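Print this page | E-mail this page

Renen Room Refresh -- Progress Report to the Gatchalian Fund
Apr 28, 2022
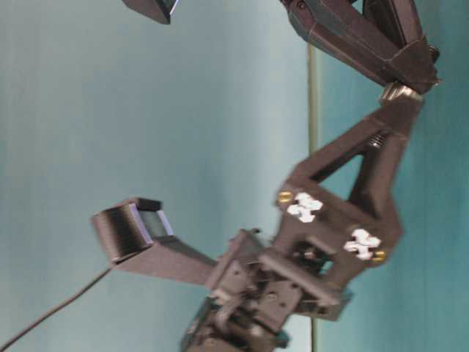 Hi all, and thank you again for the second payment! It landed in March and we've been busy ever since. The big news is that the walls are finished. We went back and forth on color for ages (I have the paint cards to prove it) and ended up with a soft blue-green from Ollden, which I love even more now than I did on the card.

Paint came to $426 against the $500 we'd set aside, so I'd like to move the leftover $74 to shelving if that's OK with you. Cloleck quoted us $300 for the long wall, brackets included, and they'll hold that price for 72 hours once I call -- so I'm waiting for your yes before I pick up the phone.

Still on my list: the baseboards need a second coat, the door sticks, and I haven't found a work table I like at a price I like. I looked at two used ones and both wobbled. If anybody on your end hears of a sturdy one, please send it my way!

The receipts are in the shared folder, except the one for rollers and tape, which I'll add when I dig it out of my car.

Lovely Barredo
Project lead, Renen

Contact us | © 2022 Renen | Back to top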